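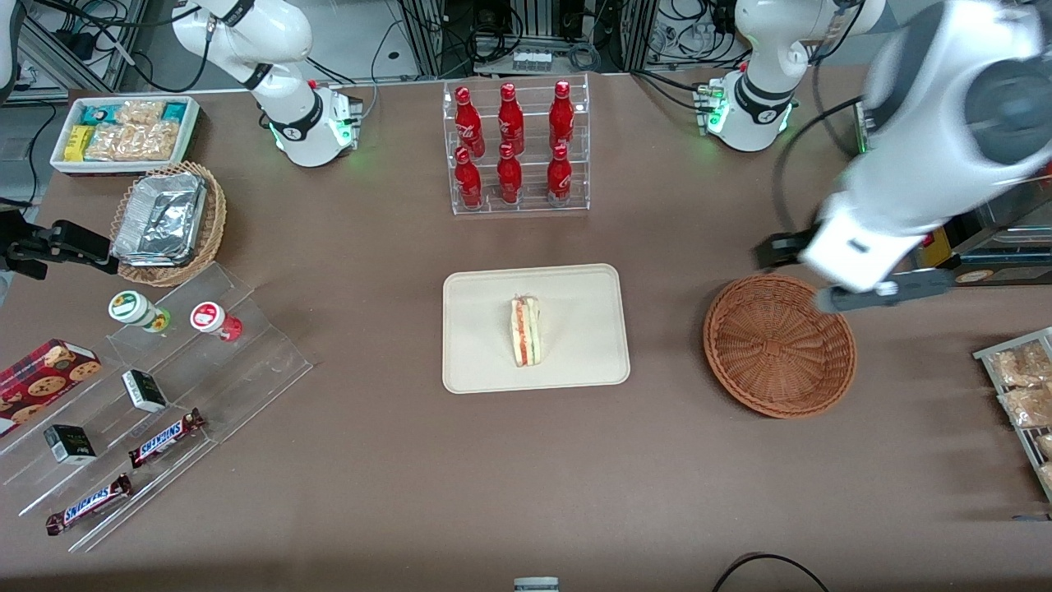

Two-arm table, tips so far. Sort the layout before you touch any code, it saves hours. Ours is a snack-serving setup in the shared workshop and the tall stuff goes to the back - the Coke bottles sit in a two-step clear rack behind the tray, so the front row doesn't hide the back one. Tray in the middle where both arms can get at it, a basket each side. Stand the sandwich up on its cut edge if you want the fingers to get a decent hold of it. Laid flat it just gets squashed.

Arm bases. Bolt them, don't clamp. We clamped ours in March and they crept. Kolent brackets, M8 bolts, big washers underneath. Nip the bolts up again after the first day's running.

Spacing - 1093 mm between base centres on ours. Wider and the tray is a stretch, closer and the elbows meet. Write it on masking tape and stick it under the table, you will forget it.

Tabletop. Gultholm offcut, 1490 x 800. Matt finish if you can get it, shiny tops give the camera glare all afternoon. Wipe with a damp cloth, no polish. Crumbs get everywere.

Cables. Leave a fat loop at each base, then tie the rest down. Swing the arm to both ends by hand with the power off and watch what pulls. Hipólito Pereyra skipped this and lost a connector.

Power strip goes lower than the tabletop, never on it. Drinks.

Gripper pads - thin foam, not the thick stuff. Hason double-sided tape holds for a few weeks. Peel it off warm, hairdryer does it.

Wicker baskets slide. Dab of museum putty under the rim of the base, three or four spots. Same for acrylic stands, but less, or you'll never get them up agian.

Speed: start at 300 mm/s and leave it there till you've had a whole evening with nothing knocked over. Marcelino Amaral runs his Rangel arm faster but he only moves empty tubs.

Stop button within reach of whoever is standing nearest. Test it first thing, every time.

Still to sort - a lip for the front edge, and better lighting over the left basket. Will add when done.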